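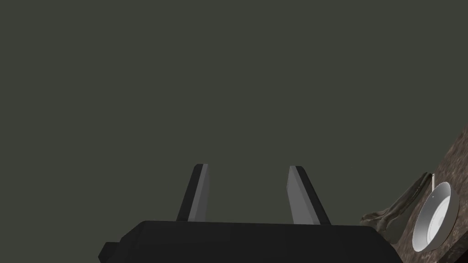 Section 4. Seasoning and First Use

This section covers the Flornano carbon steel skillet and the Flornano carbon steel crepe pan. The enameled pans in the same range are not seasoned. For those, go to Section 6.

Before you start

The pan leaves the factory with a thin coat of wax to keep it from rusting in storage. The wax is not a cooking surface and has to come off completely before the first seasoning. Any that stays behind will smoke and leave a sticky patch.

You will need:
Dish soap and a stiff brush
Lint-free cloths or heavy paper towels
A high smoke point oil, such as grapeseed or canola
Oven mitts rated for high heat

Do not use olive oil, butter or flaxseed oil for the first seasoning. Flaxseed gives a good-looking finish that tends to flake.

4.1 Removing the wax

1. Fill the sink with the hottest water you can work in comfortably.
2. Let the pan soak for 2 minutes.
3. Scrub inside and out with soap and the brush. Go around the rivets and under the handle bracket.
4. Rinse, then run a finger across the base. If it feels slick or waxy, repeat step 3.
5. Dry the pan at once with a cloth and set it over low heat until no moisture is left.

Note: The bare metal may show a light orange tint within minutes of washing. This is surface rust. Rub it off with a dry cloth and go straight on to 4.2.

4.2 Seasoning in the oven

The handle on both pans is steel and can go in the oven. If you have fitted the Pundent slip-on grip, take it off first.

1. Place a rack in the middle of the oven and a sheet of foil on the rack below it.
2. Warm the pan in the oven for a few minutes, then take it out with mitts.
3. Put a teaspoon of oil in the pan and spread it over every surface, including the outside and the handle.
4. Take a clean cloth and wipe the oil off again as if you had put it on by mistake. The layer that remains should be too thin to see.
5. Put the pan in upside down and set the oven to 225 °C.
6. Once the oven reaches temperature, leave the pan in for 50 minutes.
7. Turn the oven off and let the pan cool inside with the door closed.
8. Repeat steps 2 to 7 at least once more.

CAUTION: The pan and handle stay hot long after the oven is off. Keep children away and do not set the pan on plastic or laminate.

CAUTION: Expect some smoke. Run the range hood or open a window, and move pet birds out of the kitchen and adjoining rooms.

Note: The color after the first round is usually uneven — bronze in places, brown or bluish in others. It evens out with use and has no effect on cooking.

4.3 Induction and glass cooktops

Carbon steel can warp if it is heated too fast. Start on a low setting and raise it in stages. Do not use the boost function on an empty pan. Lift the pan to move it, as sliding can scratch the glass.

4.4 The first few meals

Cook something with a fair amount of fat in it. Fried potatoes and onions work well. Leave eggs and fish until the surface has darkened, and keep tomatoes, wine, vinegar and lemon out of the pan for the first few weeks. Acid strips new seasoning down to the metal.

4.5 If something goes wrong

Sticky surface: too much oil was left on. Return the pan to the oven, upside down, for another full cycle with no oil added.

Flaking: scrub the loose area with coarse salt and a little oil, rinse, dry and season again.

Pan rocks on a flat cooktop: let it cool completely and check again. If it still rocks, stop using it on glass and contact the Stullham service desk. Have the batch number ready. It is stamped under the handle.

Replacement grips and brushes are listed in Section 9 and are also sold at Gill stores.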